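Search this site
Type and press enter
March, 6.40 am
Posted by the author

Up before the alarm again. Rain on the shed roof most of the night and the gauge shows 20 mils, which is the best we've had since before Christmas. The tank at Grala was down to the second ring and I'd started rationing the veggie patch, so I went out in the gumboots to check the inlet and cleared a good handful of gum leaves off the mesh. Must do the gutters on the south side before winter.

The tomatoes have split, as they do. I picked everything with any colour in it and left the green ones for chutney. The zucchinis have gone grey with mildew and I pulled two of the plants out. The rest can have another fortnight.
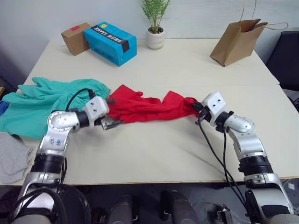 Drove in to Skeltton after breakfast for seed garlic. The produce store wanted more than I paid last year and the bulbs were smaller, but I got 400 grams and a bag of blood and bone. The road is badly washed out past the causeway and I had to sit behind the grader for a while. Coming home I stopped at the lookout to eat my sandwich. The dam at Plutness is still low and brown around the edges. It'll take more than one wet night.

Afternoon was dry enough to turn over the bottom bed. The soil is damp for a hand's depth and then dust under that, which surprised me. I put the hose on it for half an hour — felt silly doing it under a grey sky — and forked through the last of the old compost. There were worms in the compost and none in the bed.

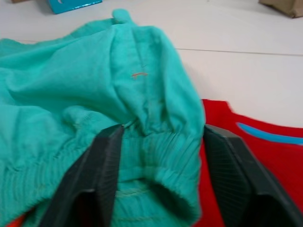

Garlic goes in next month if the ground cools down. I want the rows further apart this time as the weeding was miserable last spring. Broad beans along the fence, then peas where the zucchinis were. I still have around 95 bean seeds in the jar from last season and no idea if they'll come up, so a few are in wet paper towel on the windowsill.

Soup for tea. Raining again now, lightly, from the west. Left the lid off the barrel by the back door to catch what it can.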